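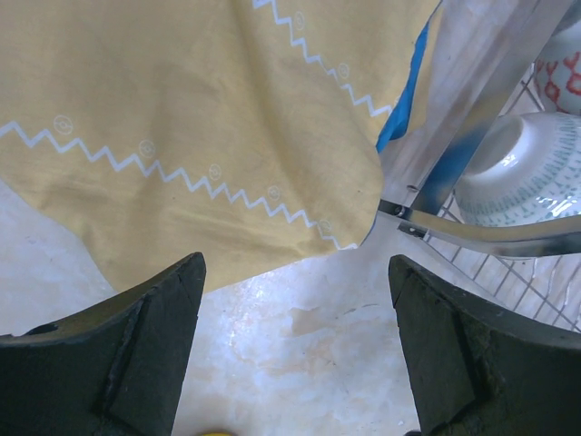 Bakhtiari Road Writers' Club – Short Fiction

The Inventory

When their aunt died she left a flat, a savings book with 700 in it, and no will. Ximeng Lei took the train down in March. Her cousin Mingxuan was already there, sitting on the stairs outside number 204 with the key in his hand.

"You could have gone in," she said.

"I did. I came out again."

They started in the kitchen. Mingxuan had a notebook and wrote down each thing as she held it up. The landlord, Mr Sorrentino, wanted the place cleared by the end of the month, and he had been up twice to ask how it was going.

"Yellow cloth," said Ximeng.

"Is that worth writing down?"

"She had it on the table every New Year. Write it down."

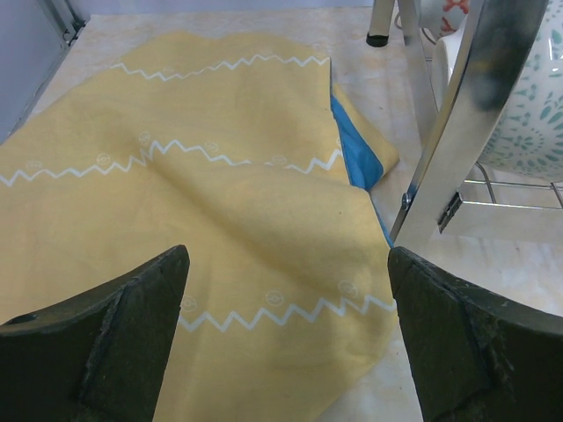

The yellow cloth, first in the notebook.

He wrote it down. Then he said that he wanted it.

She hadn't expected that. She had been ready to argue over the savings book, and over the ring, which neither of them had found yet. She folded the cloth in half and kept hold of it.

"What would you do with it?"

"Put it on a table," said Mingxuan.

They worked on until it got dark. In the drawer under the cooker was a bundle of letters from a man called Reynaldo Sarmiento, all posted from Fuketti, the last of them nine years old. Ximeng read the top one standing up. It was mostly about the price of boat paint. At the end he asked whether she still had the bowl, and said he would not mind if she had given it away.

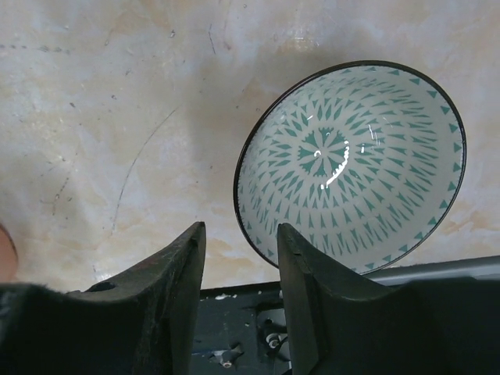 The bowl Reynaldo asked about.

"Who was he?" said Mingxuan.

"I've no idea."

"Did she ever go to Fuketti?"

"She told my mother she was at a sewing course. It was around 20 days, one summer. She never sewed anything."

Mingxuan turned to a clean page and wrote the man's name and address. He didn't say why. Downstairs a door banged and Mr Sorrentino started coming up – they both knew his step by now – and then he seemed to think better of it and went down again.
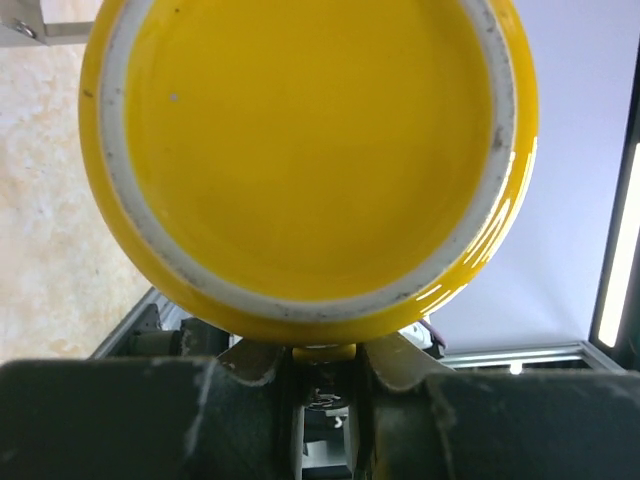

Ximeng put the kettle on. There was one tea bag left, so they shared it. She told him he could have the cloth if she could have the letters, and he said that was fair, and then that it wasn't, and could he read them first.

"Sit down, then," she said, and cut the string.

They found the ring the next morning in the sugar.

Comments

Jinfeng Q.
I liked the landlord on the stairs. Did she write back to Reynaldo? I wanted one of her letters too.

Gualtiero
No relation to Mr Sorrentino, I hope. The sewing course made me laugh. I'd cut the last line and stop at the string.

takevine_reader
Please don't cut the last line. My gran kept 300 pounds in the flour.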